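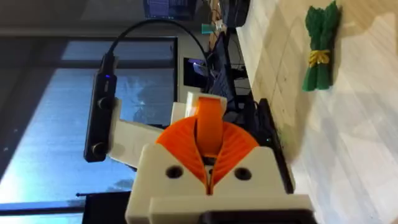 How to sit through a gripper trial without losing your job to it

Before you start, ask who clears up when it drops things. At Clovico it was us, and it wasn't on anyone's rota.

1. Keep your own log. Ours ran to 27 shifts.
2. Write down every time you step in — the supplier won't.
3. Time the whole task, resets included.
4. Get any change to your duties in writing before January.

Stesov promised us lighter work. So far it's different work, at the same pay.

Angharad Rees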